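Etano Tackle Shield
Posted in Training Equipment, July - by the Menumik product desk

The Etano is a hand-held tackle shield for school and club rugby, made for players from under-12 up to senior level. It replaces the older Ansah shield, which we no longer stock, although covers for the Ansah are still available while they last.

The shield is 70 cm tall and 51 cm across at the widest point. The front face is curved so that a tackler can get the shoulder in and wrap the arms without sliding off to one side. Two straps run across the back, one for the forearm and one for the hand. Both can be let out far enough to fit over a winter training top.

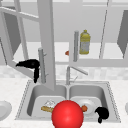
Inside is a single block of firm foam with a softer layer bonded to the front. The cover is heavy coated fabric with a zipper along the bottom edge, so the foam can be taken out and the cover replaced. Wipe the cover down with warm water and mild soap after muddy sessions and stand it up to dry. Do not machine wash it, and do not leave the foam against a heater.

Colors are navy, green and black. Club crests can be printed on the front panel. Send us the artwork when you order - we will email a proof before anything is printed. Printed shields cannot be returned unless there is a fault. 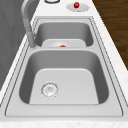
The Etano is sold singly or in sets of six. A set fits in the Ustano carry bag, sold separately, which has a shoulder strap and a mesh base. The bag also takes a set of the older Ansah shields, but the zipper will be tight.

Price per shield: $67
Order code, single: 782
Printing: priced by number of colors, ask for a quote

Orders placed before noon ship the same day if the color is in stock. Printed shields take longer, and the start of the season is our busiest time, so please order early.

Contact Menumik sales | Copyright Menumik Sports Supply | Back to top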